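Sonham foldable drying rack, after one winter of use

I bought this rack in the Petkov shop in Clustarberg, because our old one lost a leg and could not stand alone anymore. We are two adults with a small apartment and no dryer, so the rack is open almost every day. The price was 93, and I thought a long time before I paid it.

Opening it is easy and I can do it with one hand. The bars are thick enough that shirts dry without a hard line across the chest. It takes one full load from our washing machine, but not the bed sheets. For these I still use the door.

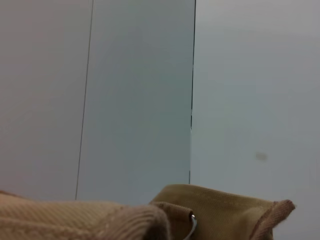

The wings on the sides are the weaker part. If you put jeans on one wing and only socks on the other, the rack leans a little. It never fell on me, but I learned to put heavy things in the center. The small plastic caps on the feet also come off. I lost one in June and wrote to the seller, who sent me 5 new ones after 7 days.

Before this I looked at the Allumier model, which is lighter and has wheels. My neighbor has it and is happy, only the wheels are loud on tiles.

When folded, the Sonham is flat and fits behind our wardrobe. I wish it had a hook to keep it closed, I use a rubber band.

I give 4 stars of 5. For a family with children I would take the bigger size.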